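Tisgate Open-Front Storage Bins

Plastic bins for parts, toys, craft materials and general sorting
Sold singly or in pairs

The Tisgate is an open-topped storage bin with a sloped opening at the front, so that you can see what is inside and reach in without moving it. It is moulded in thick plastic with rounded corners and smooth sides. The floor is flat from front to back. There are no dividers and no loose pieces.

A ledge runs along the front of the bin. It stops small items from sliding out and gives you something to hold when you pull the bin forward. Bins can be stood side by side on a shelf or worktop, or stacked.

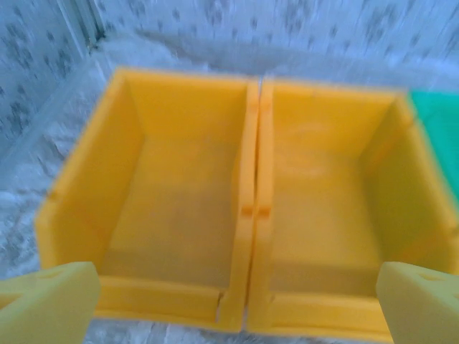 Tisgate bins in yellow, side by side.

Product details

Material: moulded plastic
Colours: yellow, green
Sold as: single bin or pack of 2
Height: 17 cm
Assembly: none
Lid: not supplied, none available for this model
Stock code: Tisgate 208

Both colours are the same price. Packs contain two bins of one colour. If you want one of each, please order them as singles.

What they are used for

We first stocked the Tisgate for workshops, where it holds fixings, pipe fittings and offcuts. A good many now go to nurseries, playgroups and people with small children at home. The open front is low enough for a child to reach over, and large items such as building bricks do not get wedged in the corners.

Other customers have told us they keep these things in them:

seed packets and plant labels
balls of wool
cleaning cloths and brushes
tins at the back of a deep larder shelf
post waiting to be opened

They are not airtight and should not be used for loose food.

Using them for sorting 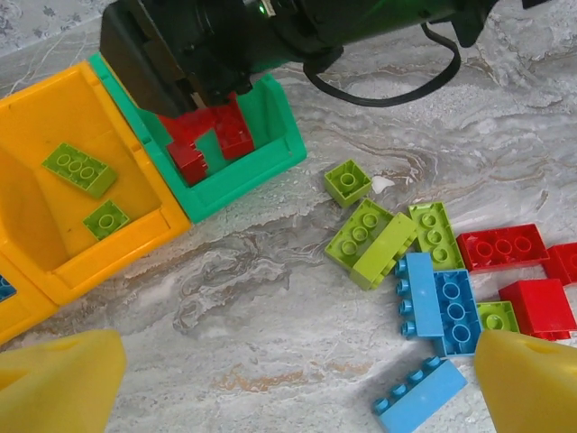

Maysoun Ghanem
Product Adviser, Home and Play Storage

Large building bricks are a good match for this kind of bin. Lime green ones can go in a yellow bin and red ones in a green bin, with the bins pushed up against each other so that there is no gap for a brick to fall into. Tip the rest out on the counter and work through them from there. Light blue would want a third bin, or a corner of the worktop until you have one.

You can sort by size as well. Bricks with six studs and bricks with four are easy to tell apart by eye, and it makes building quicker if they are kept separate. With very young children I would stick to colour and leave size until later.

On a stone or polished worktop the bins can slide when they are empty. A damp cloth underneath will hold them, or you can buy the Cosico grip mat, which is cut to the same width as two bins.

Cleaning and care

Wash by hand in warm soapy water and dry before stacking. Maximum water temperature is 60 degrees. Do not put the bins in a dishwasher, as the heat of the drying cycle can pull the sides out of shape.

Check the front ledge from time to time. It takes most of the knocks, and a bin with a split there should not be used at the bottom of a stack. It will still do for light things on a shelf.

Felt pen comes off with a little washing-up liquid if you get to it the same day. Sticky labels leave a mark on the plastic, so we suggest a tie-on label.

Goes with

Cosico grip mat, two-bin width
Mangubat wall rail, for hanging bins above a bench
Brunder trolley, three shelves, takes two bins on each

The older Mangubat rail, sold up to last December, has a narrower hook and does not fit this bin.

Delivery and returns

Single bins are sent by post. Packs go by carrier and need someone in to sign. Unused bins can be returned within 60 days in any suitable box.

Page updated Thu 15 February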